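Triagem de roupa: galeria da mesa de separação

Registo das etapas de separação e dobragem de vestuário usado no armazém Benavides. Texto de Deisy Castaño, revisão técnica de Riaan Mathebula. Abril.

1. Peça branca sobre o tampo, antes da dobragem
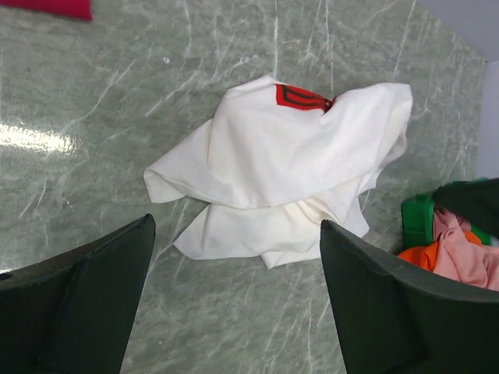
2. Superfície de trabalho

Tampo marmoreado em tom verde-acinzentado. Roupa branca distingue-se bem deste fundo; os cinzentos médios, menos. Limpeza com pano húmido no início de cada turno.

3. Tecido branco, provavelmente T-shirt

Amarrotado, em camadas irregulares. Estampado vermelho com contorno preto, parcialmente escondido numa dobra. Com o motivo incompleto, o campo «estampado» da ficha fica em aberto até a peça ser estendida.

4. Cesto verde

Plástico, lateral com nervuras. Contém roupa cor-de-rosa e, por baixo, à esquerda, uma ponta cor de laranja. As cores vivas lavam-se à parte dos brancos, a 30 graus no máximo.

5. Sequência de dobragem adotada

Estender com a frente para baixo. Alisar do centro para as bainhas. Recolher as mangas, dobrar os lados até à largura do molde e fechar em três no sentido do comprimento. Estampados de tinta espessa não se vincam: a dobra passa acima ou abaixo do motivo.

6. Ficha e destino

Cada peça recebe código de quatro dígitos, a partir do 4000. O lote de abril tem 179 peças, das quais 53 seguem para Burnstead. As restantes ficam na prateleira 4, com etiqueta virada para o corredor.

Correções às legendas: Rasha Qudah, receção do armazém.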